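Plenik Household Help > Linens, Cloth and Soft Things

Lining a tray with green cloth: how do you deal with the corners?

Asked by tudo_tablecloth
3 answers

I have a cream-white tray with rounded corners and a piece of dark green cloth, and I would like the second to sit neatly inside the first. That was meant to be a job for after lunch. It is now half past six.

The tray is for dominoes. My family plays as if dominoes were a contact sport, and the noise on a hard tray carries through two closed doors. The cloth came out of the remnants bin at Debnath in Cokcombe, where the label said "craft fabric, green" and left it at that. It feels like felt. It might be felt. I wouldn't swear to it in front of anyone who sews.

What I've tried so far:

Cutting it to a rectangle the same size as the tray. The corners ride up the sides.

Folding the corners under. Now there's a lump at each one and the dominoes lean.

Leaving it under a stack of cookery books overnight. This flattened the middle beautifully, and the middle was the bit I had no complaint about.

I've since gone back to the uncut part of the remnant, which has an edge like a coastline and folds down one side that have ideas of their own. I'd rather not ruin this bit as well, so I'm asking before I pick the scissors up again.

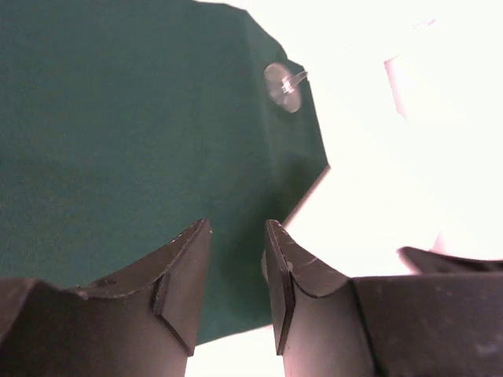 cokcombe_haberdasher
Stop cutting rectangles. Your tray isn't one, whatever it says on the receipt. Turn it upside down on a sheet of baking paper, draw round it, and then draw a second line 3 mm inside the first. Cut the paper on the inner line and try it in the bottom of the tray. It will be wrong. Trim the paper until it isn't wrong, and only then go near the green stuff.

If the tray's sides slope, and most do, the base is smaller than the rim and 3 mm won't be nearly enough. In that case push the paper down into the base and run your thumbnail round the crease, and cut along that.

For the cloth: pin the paper on top, well in from the edge, and use long scissors in long cuts. Go round the curves by turning the cloth and keeping the scissors where they are. Small snips give you a corner like a postage stamp.

Felt doesn't fray so there's no hem to do. If it turns out to be woven, pull at a cut edge and you'll soon have a thread in your hand and your answer along with it.

Marked helpful by 2 people

Comment from tudo_tablecloth
Thank you. I pulled at an edge and got fluff, no thread. I'm choosing to be encouraged. Sides do slope, so thumbnail it is.

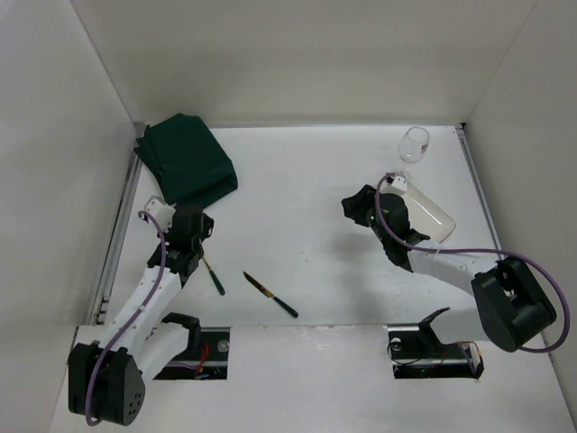

The white table and the tray with the rounded corners.

hot_iron_regrets
Iron it first. You've got folds in it and you're going to trace a shape on to something that isn't flat, then wonder why the shape changes when it relaxes.

But find out what it's made of before you do. A lot of the cheap craft felt is acrylic or polyester and a hot iron will turn it shiny, then stiff, then into part of the iron. I speak as the owner of an iron with a green patch on it. Lowest setting, cotton tea towel in between, press and lift, no sliding about. Test it on an offcut. You seem to have offcuts.

Wool felt will take a bit of steam and forgive you. It can also shrink, so steam before cutting and let it cool lying flat.

Dark felt picks up every hair and crumb in the house, by the way. Get one of those sticky rollers now and save yourself the trip.

Marked helpful by 1 person

Comment from cokcombe_haberdasher
Agree with all this. I should have said to iron it and I didn't.

just_passing_plenik
glue

Comment from tudo_tablecloth
Could you say a bit more?

Comment from just_passing_plenik
spray glue. or double sided tape if you want to get it out again to wash. tape round the edge and a cross in the middle. dont use pva it soaks through and goes hard and you can see it for ever

Comment from hot_iron_regrets
The tape's a fair shout. Keep it a finger's width in from the edge or the edge collects dust.

Comment from tudo_tablecloth
Update. Ironed (low, tea towel, much holding of breath), made the paper pattern, trimmed it four times. The base measures 485 mm the long way, which is a good deal less than I'd been cutting for, so that explains the corners riding up and possibly my whole afternoon. Paper now fits. Haven't cut the cloth yet. Does anyone know if chalk comes off felt, or should I draw on the back?

Comment from cokcombe_haberdasher
Draw on the back. And flip the pattern over if your tray isn't the same on both sides.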